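Houseplant Corner > Fiddle-leaf figs > Moved mine 4 feet and it stopped sulking

figgy_trindton
Posted February 6, 2021
OK I have to share this because I'm so happy. My fig dropped 11 leaves over the winter and I was ready to give up on it. Then I read an old post in here about light, dragged the pot over from the dark corner, and there's a new leaf bud at the top! Bright green and shiny and perfect!! I've been checking it before coffee every morning.

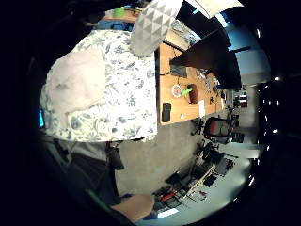 I also quit watering on a schedule. Now I stick a finger down into the soil and if it's damp at the second knuckle I walk away. I'd love to hear what everybody else does, especially in a house with dry heat.

mossbank
Congrats! That first bud after a bad spell is the best feeling. Are you feeding it yet? I hold off until March.

figgy_trindton
No food yet. I have half a bottle left from last summer and it's calling to me, but I'll wait.

Uwe Janssen
Nice result, but I wouldn't give the move all the credit. Mine pushes a leaf every February in the same spot it's been in for years. The days get longer and it wakes up. I'd bet on the watering if I had to pick.

figgy_trindton
Could be! I did change both at once, so I can't prove a thing. The old corner really was gloomy though. 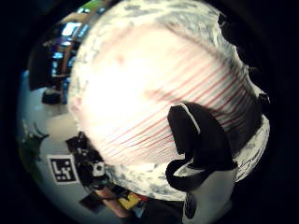
Next question for the group, pots. Do you plant straight into ceramic or keep the plastic nursery pot and drop it inside? I've been going back and forth on this all week.

prusska_pam
Nursery pot inside, every time. You can lift it out, soak it in the sink, let it drain and put it back. I lost 2 figs to root rot before I learned that.

Uwe Janssen
Disagree. Straight in, as long as there's a hole in the bottom. A tall fig in a flimsy liner tips over the minute a cat looks at it.

prusska_pam
Mine is as tall as I am and has never tipped, Uwe. Put some stones in the bottom of the outer pot.

mossbank
Team Pam. Stones also keep the roots up out of the runoff.
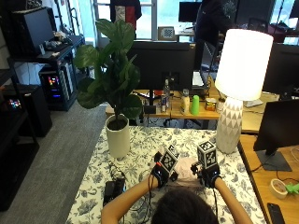
And wipe the leaves! Plain water and a soft cloth, one hand under the leaf so you don't snap it. Mine looked so much better after the dust came off, I did the rubber plant too.

figgy_trindton
Doing that tonight. Does anyone use leaf shine?

Uwe Janssen
No. On that one Pam and I agree, I think.

prusska_pam
We do, mark the calendar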